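Grasivside Pantry Room – Gallery

The Grasivside pantry room opened in November in the back half of the old reading room on the ground floor. It holds short-dated and donated canned food that people from the building and the streets nearby can take home. These pictures are of the table and the small cans, the part of the stock we get asked about most. Each has a few lines under it on how we sort, check and store what comes in.

Negin Khosravi set up the room and keeps the stock book. The shelving plan is by Demyd Zakharchenko. Text on this page is by Ladan Kermani.

The sorting table

Everything that comes through the door goes on the table first. The pale wood top makes it easy to see a leak or a rust mark, and it wipes clean with a damp cloth. Small cans are set down singly with space between them so that each one can be picked up and turned without knocking the next. Stacking comes later, once the checks are done.

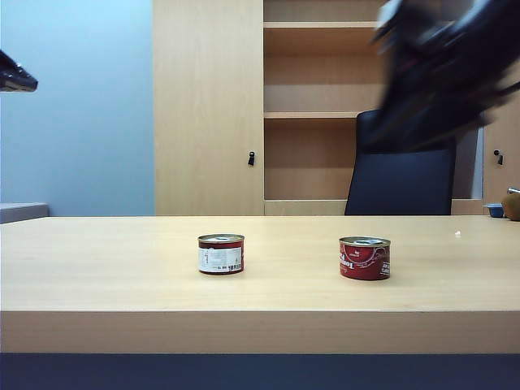
Large cans and jars are sorted in a separate batch, usually in the morning. We found early on that mixing sizes slows the work, as the small ones end up hidden behind the tall ones and get missed. Pejman Farahani suggested doing the short cans on their own and we have kept to that.

The order of work is the same each time. Read the date on the can. Look at the seam at the top and bottom. Run a thumb around the rim. Check that the ring pull lies flat against the lid. Then look at the label and make sure it is all there, including the ingredients. A can with no label goes in the discard box even if it looks sound.

Dates are written in the book as month and year only. Cans with less than two months left are put at the front of the lowest shelf and offered first.

Ring-pull lids

Most of the small cans we receive have ring pulls. People like them because they can be opened without a can opener, and a good number of the people who use the room are cooking with one pan and not much else. The drawback is that the lid is scored so it will tear open, and the score line is a weak point. A knock on the side of a can may only leave a dent. The same knock on the lid can start a leak too small to see.

For that reason we are stricter about tops than sides. A shallow dent in the body, away from the seams, is fine. Any dent that touches the rim is not. A lid that bulges or moves when pressed goes straight out, and the cans from the same box are looked at again. 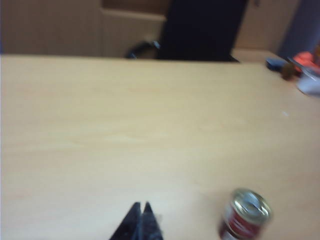 Can I bring in cans that are past their date?

Please keep them at home or throw them out yourself, as we only put out cans that are still in date. If you are not sure how to read the date, bring the can with you and ask at the table.

Shelves and cupboards

The cabinet along the back is light wood, with open shelves between doors that lock. Checked cans go on the open part, and the stock book and the spare labels are kept behind a door. Demyd wanted the heaviest items at the bottom and nothing above shoulder height. The shelves are emptied before a new delivery is put away, then wiped and left to dry with the window open.

Deliveries come from Tondodwood, mostly in the late afternoon. A usual delivery is about 500 cans. By the last page of the first stock book we had logged 2,241, and of those 22 were discarded, nearly all for dents at the rim. Negin Babaei went through the book twice to get those numbers to agree.

Drink cans

We take a few of these, though food has priority for space. They are thinner than food cans and mark more easily, so they are never put under anything. The top is looked at from straight above in good light. Dirt tends to collect in the groove inside the rim, and a cloth with warm water is enough to clear it. Lids that look a little dull are usually fine. If there is any stickiness on the top, the can is set aside on a paper towel and looked at again the next day – a slow leak will normally show by then.
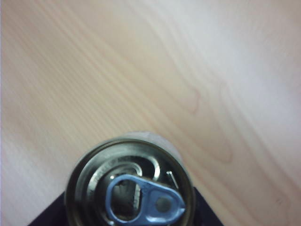 Visiting the room

The room is through the side entrance, past the mailboxes. Bring your own bag if you can. There is no form to fill in and you do not have to live in the building. Cans can be handed in at any time the side door is open. Please give them to whoever is at the table and do not put them on the shelves yourself, as anything on the shelves is taken to be checked.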